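Shirt folding, month two

Our club's project this semester is teaching a two-armed robot to fold a T-shirt. I said I would write up where we are before break, mostly so I remember it, and partly for the people who asked at the Grulside open house and got a bad answer from me because I was tired.

The club is called Lill. It meets in the evenings in the engineering building, and most of us are second-year students. Last year's project was a line-following cart. This year we got time on the lab's humanoids, which have arms and hands, and we had to pick a task that we could fail at safely. Cloth seemed right. If you drop a shirt, you pick up the shirt.

How the work is divided

One group handles teleoperation, where a person drives the arms and we record everything. The other group trains on those recordings and runs the result back on the robot. I am in the first group. We started with towels, moved to shirts after two weeks, and have 158 recorded folds that we consider good enough to train on. There are 200 more that we kept but don't use, because the operator regrasped too many times or gave up and smoothed the shirt out by hand.

The software that ties the recordings to the training runs is called Drimix. A former member wrote it and left decent notes. It still expects file names in a format that makes no sense to anyone who is here now, so we have a small script that renames everything before each upload. I would like to fix that properly but it keeps not being the most urgent thing.

The table

We spent more time on the table than I expected. On a bare tabletop the fingers would sometimes catch the edge of the cloth and sometimes just slide over it. We covered it in black plastic sheeting, which gives us a dark background that a bright shirt stands out against. The plastic has its own problems. It wrinkles, it reflects the ceiling lights, and if it isn't pulled tight it bunches up along with the shirt. We re-tape it at the start of every session now. It takes a few minutes and it is on the checklist.

The shirts came from the leftover box of an old campus event. We use the lime green ones for most runs. We tried a black shirt once, on the black plastic, and I don't recommend it.

Where the fold goes wrong

The sequence we settled on is short. One hand holds an edge of the shirt near the hem or the collar, depending on how it was laid down. The other hand brings its side over. Then both hands press and flatten, and the whole thing repeats for the second fold.

The first grasp is fine most of the time. The trouble is in the middle, when one hand has let go and is getting ready to take hold again while the other keeps the shirt from moving. If the holding hand relaxes even slightly, the cloth shifts and the next grasp lands in the wrong place. Sleeves are the other problem. A sleeve that ends up under the body of the shirt makes a lump, and the policy has no idea what to do about a lump. Neither did I, the first few times I was driving.

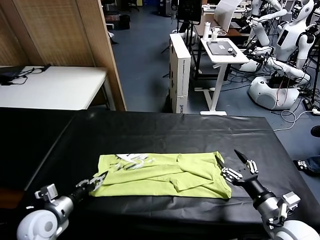
What we changed this month

We slowed the closing speed of the fingers. The hands were closing so fast that they pushed the cloth away before they had it. At the slower speed each fold takes longer, but we restart less often.

We also stopped laying the shirt out perfectly at the start of each recording. Every early recording began with a flat, square shirt, and the trained policy only worked on a flat, square shirt. Now whoever is resetting the table drops it, pulls it halfway straight and leaves it. The recordings look worse and the results are better.

The last change was to swap operators every 16 folds. Driving the arms is tiring on the shoulders, and you get sloppy without noticing. I looked back through my own recordings and could tell which ones came late in the evening.

Next steps

The training group wants another batch with long-sleeved shirts. I think we should get the short sleeves working first, and we are going to talk about it at the next meeting. We have also entered the Zivberg student challenge, in the household category. The rules say the robot has to complete two folds in a row with no one touching the cloth in between. We have managed that in teleoperation plenty of times. Running on its own, the robot has done it once, and the second fold was crooked.

The robots are booked by another class through the middle of December, so until then it's mostly cleaning up data and labeling the failed grasps. If you are a student and want to help with the labeling, come by any evening the lights are on. It is slow work – you watch a hand miss a sleeve and write down when it happened – but you don't need any background for it, and there is usually pizza.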